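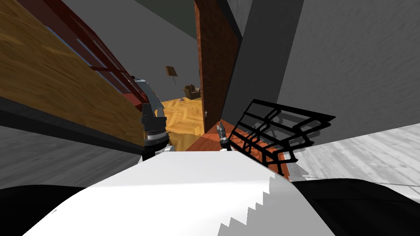

I keep being told that the cure for a messy kitchen is a subscription. The latest is Grundwood, which sends you a "pantry refresh" every October and a checklist the rest of the year. I signed up for the trial so I could complain about it properly. The first lesson says to get rid of anything that isn't wood or glass. Fine, warm brown grain like the panel up there is easy on the eyes, and I have nothing against it. But a black wire rack holds jars just as well, and mine came from a yard sale for 2 dollars. Grundwood wants 44 for a shelf that does the same job and can't go near the sink.

Then there's the claim that tidy shelves save the average home 244 dollars a year in wasted food. I looked for where that number comes from. The page links to another page of theirs, which links back to the first one. I threw out the same sad celery I always do.
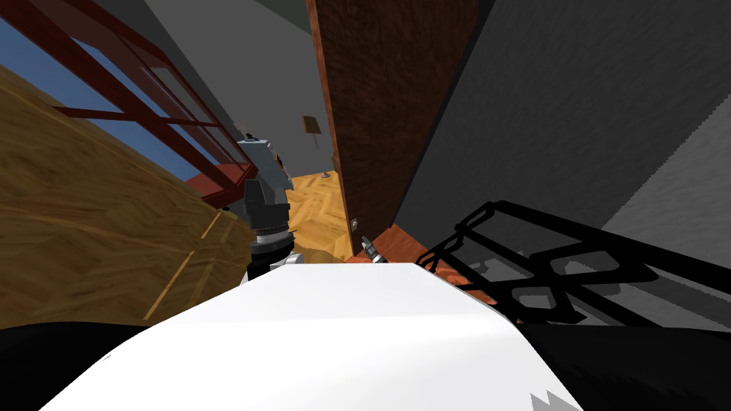
Pongsak Saengthong wrote to tell me I'm being unfair, that he did all 11 lessons and now knows what's in his freezer for the first time in years. Maybe so. I'd guess he could have opened the freezer and looked. He also says the labels peel off after a month, and he's buying more of them.

My trial runs out next week and I still can't find the cancel button.

Home Posts Kitchen Archive Contact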